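Security deposit and small items left in a rental

Posted by Grundance, Aug 26, 2019

I moved out of a one-bedroom at the end of July. The landlord sent me a letter keeping $400 of my $1468 deposit. The letter says "cleaning and removal" and has no receipts with it. I did leave a few things in the hall closet that I meant to go back for. I cleaned the kitchen and bathroom myself and have photos of both. Can he keep that much without showing what he paid?

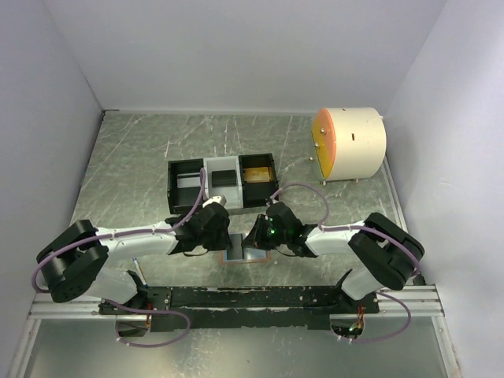 I gave him my new address in writing the day I turned in the keys. The lease only says the unit has to be "broom clean."

Siebe Baert

It depends on your state, but most of them require an itemized list, and many want receipts or estimates once the amount goes over a set limit. "Cleaning and removal" on one line is usually not enough. Write back and ask for the cost of each item and copies of any bills. Keep it short and send it by certified mail. Give him a date to answer by.

Attach your photos and the page of the lease with the broom clean wording. That normally means swept and emptied, so the closet is your weak spot and he may be able to charge something for it.

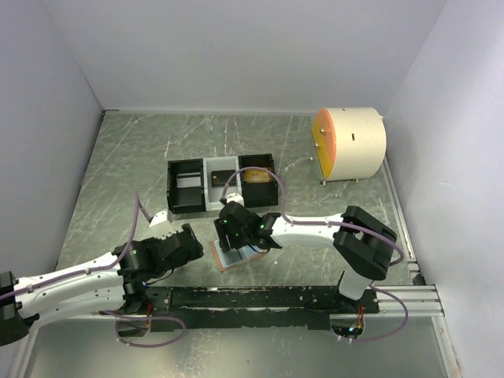
If the date passes and you hear nothing, look up the small claims form for your county. The filing fee is low and you can ask for it back if you win. Some states also allow up to 2 times the amount if he kept it in bad faith.

Lindqvist

Same thing happened to me, I got half back after one letter. Call your local tenant office first, it's free.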